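Workshop Notes: Keeping Street Dust and Grit Out of a Home Shop

A ground-level shop that opens onto a paved street takes in two kinds of dirt. The first is fine dust, light enough to stay in the air for hours. The second is grit, which comes in on shoes, casters and the bottoms of boxes. They need different treatment, and most people only treat the one they can see.

Fine dust is the one that ruins finishes. It settles on varnish during the first part of the cure, and no amount of rubbing out will fully remove it. Grit does its damage to sole plates, table tops and honing stones. One grain of quartz under a plane will put a line down the full length of a board.

Start with the door. Close it and hold a strip of tissue paper along each edge while a shop fan blows outward through a window. The tissue will move toward the room wherever air is leaking in. Mark those spots with pencil. Most of them will be at the bottom corners, where the sweep meets the side seal.
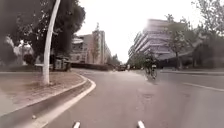 Replace the sweep before the side seals. A brush sweep works better than a rubber blade on an uneven threshold, as the bristles follow low spots that a blade will bridge. Cut it 2 mm short of the opening at each end. If the bristles bend more than a third of their length when the door is shut, the carrier is set too low. Loosen the screws, raise it and try again.

Side seals of closed-cell foam last two winters in my shop, sometimes three. Clean the frame with denatured alcohol, let it dry fully and press the strip down without stretching it. Foam that is stretched during fitting will shrink back and open a gap at the corner.

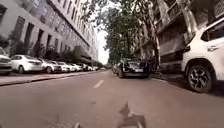
Ottilie Lanz

Mats come next. Use one outside and one inside, each long enough that both feet land on it. The outer mat should be open and coarse so that grit falls through to the ground. The inner mat should be dense and should lie flat. Lift both mats every week and sweep underneath. A mat left in place for a month becomes a supply of grit.

For the floor itself, sweep damp. Dry sweeping with a stiff broom puts the fine part of the dust back in the air, and it will come down again on whatever is on the bench. Sweeping compound works well on concrete. On a wood floor use a slightly damp microfiber head and wring it until it no longer drips. Do not use oil-based compound anywhere near a finishing area – the residue travels on shoes and causes fisheyes in lacquer.

Vacuums: check the bag rating before buying a spare pack. I run a Solheim canister with a fine-dust bag and a pleated filter behind it. Reto Camenzind, who shares the shop, prefers to go bagless and knocks his filter clean outdoors. His gets its suction back for a while, then loses it again sooner each time. A pleated filter should be vacuumed from the dirty side with a soft brush, never beaten. 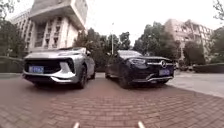

Brick and stone thresholds hold more grit than poured concrete, and the joints are the reason. Sand works loose from between the units and is carried in a little at a time. The red brick pavement under the two parked cars in the photo has the same kind of surface, and a shop door opening onto it would call for the coarser grade of outer mat. Brush the joints nearest the door in November, refill them with dry jointing sand and sweep off the surplus the same day. Polymeric sand stays put longer but must be misted exactly as the bag directs, or it leaves a white haze.

Cover machines that will sit for more than a few days. Cotton sheeting is better than plastic over cast iron. Plastic holds moisture against the table, and rust will start at the miter slots. Wipe the table with paste wax first and buff it until a fingertip leaves no mark.

Before any varnish work, stop all sweeping and sanding the evening before. Wet the floor lightly an hour ahead, turn off the fans and wear a shirt that does not shed. Tack the surface with a cloth barely damp with mineral spirits, then wait until the spirits have flashed off before opening the can.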